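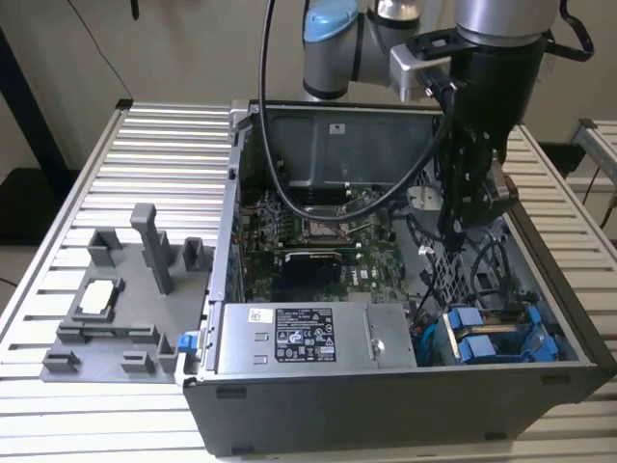 October 1, 2023

Refurbishment log, Tuditz workshop. The Giraldo consignment has been entered in the register under lot 282. Intake procedure remains as revised in February: asset label first, then storage media check, then memory test at 1000 MB per pass. Units without a readable label are to be held on shelf 2 pending a reply from Pokby.

Unit 633 failed to complete its memory test and has been set aside for a second run with known good modules. Results are to be recorded in this book and in the shared register.

Thermal paste is low. A requisition has been submitted to Rovetent.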